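Search notebook Enter keywords

Friday, August. Vando, cabin ventilation, lower deck

Balanced the supply side again with Orysia. Cabin 13 still low: 70 percent of design flow with the damper fully open. Cabins 8 and 10 in tolerance. Duct behind 13 has a flattened elbow, probably from the Tismont refit. Stepan to quote a replacement, Skilmont to confirm berth time. Fan belt tension checked, no change. Door grilles not measured.
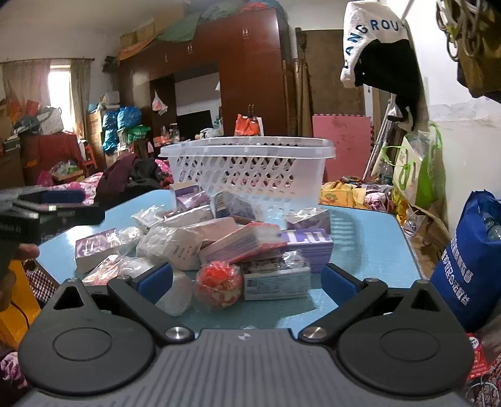 Can cabin 13 be sold for the next cruise?
Only after the elbow is replaced and the flow is measured again with the door shut.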